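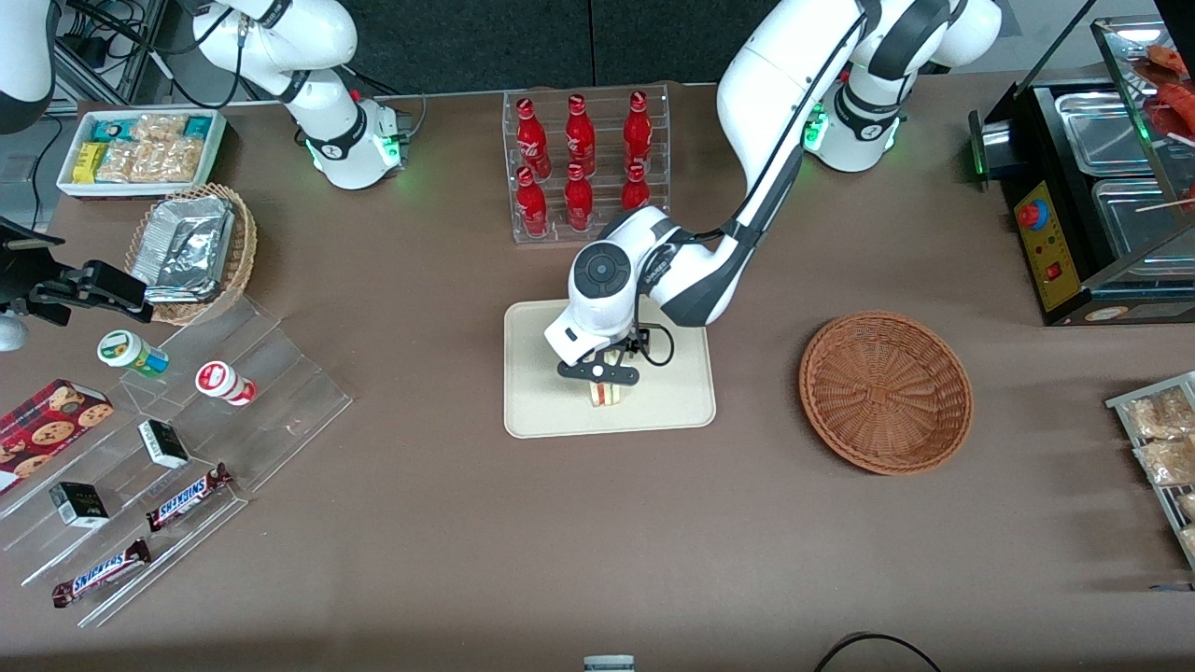

*The shop counter station at Nirkgate, with a sandwich in the gripper over the beige tray.*

Colm Mac Mathúna and I went up to Nirkgate in October to see how Wandar gathers its examples. We had two hours on the floor and a short talk afterward with Eamon Kinsella, who runs the collection side.

There are 5 stations in one long room. Most of our time went to the shop counter, where a pair of arms serves food and snacks. Everything a small kiosk would have is packed onto one table: soda bottles in a rack, bags of snacks, candy bars on a clear stepped stand, a food warmer at the side. The job we watched was the sandwich order. An operator steers the arms from a desk behind a partition, and every attempt is saved as one episode with the camera views, the joint positions and a line of text saying what was asked for.

The count on the wall screen for this task was 2956 episodes when we arrived. In our time at the station they added 49. Eamon said the sandwich is slow because the bread gives under the fingers, and operators have to learn how far to close before they lift. New operators spend their first mornings on the bottles.

Between episodes a second person resets the table. Items get moved a little each time, and the text line is reworded from a list. Colm asked if they keep the bad attempts. They do, with a tag. A dropped sandwich that the operator picks up again is kept in the main set, and Eamon would like more of those. Episodes where the operator gives up go in a separate folder that is not used for training at present.

Checking is done upstairs by two people using a review tool called Dolard. It plays the views side by side at double speed, and the reviewer marks where the grasp starts and where the item is let go. We tried it on a few episodes. It is easy to use, but the marks drift if you go too fast, and Colm and I disagreed on several of the release points. Eamon said their own reviewers had the same trouble until they wrote down a rule for it. He is sending us a copy.

Questions we did not get to: how much the lighting is varied, and whether the Ní Chonaill site will use the same counter layout or its own.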